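May, just after 7 in the morning, kettle on

Back on the Grisside sofa fabric, and happily so. I've missed having a good plain weave on the bench after all that velvet. The colour is still the greyish brown we settled on, and I keep changing my mind about whether it leans warm or cool. It depends so much on the light, and I suppose that's half the charm of it. 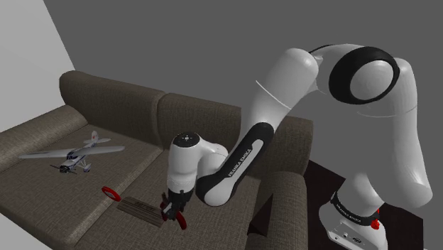
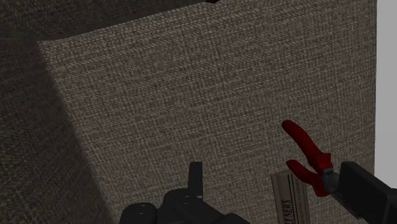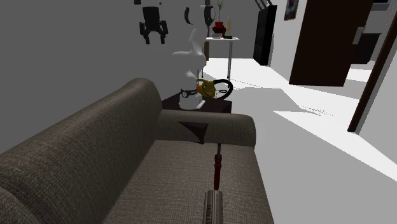

## Rub test, second go

The Wysocka sample went the full 3,000 rubs overnight and came off with a bit of fuzz along one side, but no broken threads that I could find with the glass. The Nesby one pilled much sooner, poor thing, and I stopped it early. I've pinned both to the cork board with the untouched offcuts beside them, so please have a feel before you read my notes and tell me which you'd rather sit on for a whole evening.

## Shrinkage

Cut a square from the Wysocka bolt, 184 mm each way, and gave it a cool wash and a flat dry. It came back 3 mm shorter along the warp and no different across. I can live with that, though I'd still like to wash the whole length before anybody cuts cushion covers from it.

## Still to do

- Ring Ivwood about the dye lot. The last bolt was a touch greener at the selvedge and I'd hate to find that out halfway through a backrest.
- Try the heavier piping cord (the thin one vanishes into this weave).
- Order more grey thread, we're nearly out of the good stuff.
- Move bolt 31 off the bottom shelf before the floor gets mopped.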